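Two-finger grippers for cloth: long thin jaws or short wide ones?

Asked by gashi_bench

I have a two-arm setup on the Urnero controller and want it to load and unload a front-loading washer. The short rubber pads that came with the arms stall when the load is bunched up, and I get 12 good picks out of 70. Has anyone compared these with long fingers? Budget is 115 per hand.

Answer 1

Suction. Works fine for me on boxes.

Answer 2 – Hanane Metwally

Suction won't hold woven cloth, so ignore that. I tried both jaw types at Teltavley in June, same arms, same basket. Long fingers were better on bunched cotton and worse on anything flat against the drum. Check your wrist camera too. Ours was mounted too low and lost sight of the fingertips inside the drum – moving it up helped more than new jaws did.

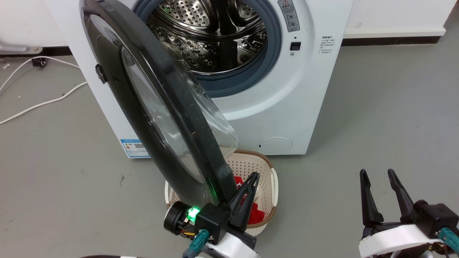
Page last changed: November 23, 2018

Setup with the washer door open and a red garment in the basket, both grippers black two-finger ones. The fingers on the right-hand one are tall and slightly curved. Keep the open door in your collision model, as it takes up a lot of the left arm's space.

Answer 3

Dradomlow sell a longer finger set, part 229. I haven't used it with Urnero.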